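Skollen Grudireck hand-held gripper kit – acceptance and safety checklist

Kit: two hand-held grippers, cables, spare pads, carry case
Supplier: Skollen
Site: Nasr workshop, bench by the carpeted bay
Checked by: Leen Majali
Stage: loan period, January, before decision to buy

Mark each line Pass, Pass with comment, Fail or N/A. Comments go under the line they belong to. A Fail in section 1 or 2 stops the check until it is put right.

1. Before power

1.1 Case contents match the packing list. Pass with comment.
Spare pads were in the lid pocket and not listed. Skollen have been told and will correct the sheet.

1.2 No cracks in housings or arms. Pass.

1.3 Brass-coloured inserts seated, none proud of the surface. Pass.

1.4 Screws on top plates tight, both units. Pass with comment.
One on the second unit took a quarter turn. Check again after 26 hours of use.

1.5 Cable jackets sound, no nicks or flattened lengths. Pass.

1.6 Power supply carries a test label in date. Pass.

2. Operator safety

2.1 Finger travel free of pinch points during normal grip. Pass with comment.
Fine with the hand where the manual puts it. A smaller hand tends to creep forward under the linkage. We want the gear cover that Skollen list as an extra, and it should be in the quote as standard.

2.2 Operator can let go at once without catching a sleeve. Pass.
Long sleeves rolled, lanyards off.

2.3 Weight comfortable for a full session. Pass with comment.
Five people tried it. Wrists were tired towards the end of the longer session. Breaks to be written into the work instruction.

2.4 Surfaces cool enough to hold after one hour. Pass.

2.5 Table clear of drinks and loose tools, cables off the walkway. Pass.
The bench legs and the stand behind are easy to catch with a foot, so cables are to be run down the front.

3. Fingers and pads

3.1 Pads fixed along their full length. Pass with comment.
Wear at the edges. Usable for the trial, but the pads should be treated as a consumable and priced that way. Ask Skollen for the cost of a box.

3.2 Both fingers meet the object squarely. Pass.

3.3 Holds a smooth round object for a count set by the supervisor. Pass.
Done with a cup, then with a short length of pipe. The pipe turned slightly in the pads but did not drop.

3.4 300 open and close cycles without sticking. Pass.
The second unit was noisier than the first. No change in movement.

4. Recording and software

4.1 Both units found by the Mamarell software on first start. Fail.
The second unit was found on the fourth attempt. Later starts were normal. Skollen to advise, and this line to be repeated before sign-off.

4.2 Tracking holds while the units cross over each other. Pass with comment.
Brief loss when one is directly above the other. The manual says as much, though only in a footnote.

4.3 Recordings saved to the right folder and open correctly. Pass.

5. Actions

Skollen: reply on 4.1, price for pads, gear cover added to quote.
Nasr: work instruction with breaks, repeat of 1.4 and 4.1.

Result: accepted for the rest of the loan period. No decision on purchase until 4.1 is passed. Signed L. Majali, 4 pm.
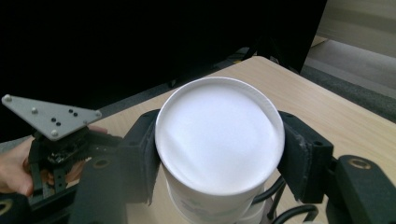 Filed under: Equipment checks – Grippers and hand tools

Notes for whoever does the repeat check

Use a plain white cup for 3.3, held upright with a pad on each side. Close the fingers slowly and watch the wall of the cup as they come in. Keep the second gripper in the other hand during the test, as operators will be working with both, and look for any contact between the two. The cable bundle should keep a loose curve below the gripper. If it pulls tight at any point in the movement, record it under 1.5.

Do not trim the frayed pad edge. Skollen want worn pads back as they are.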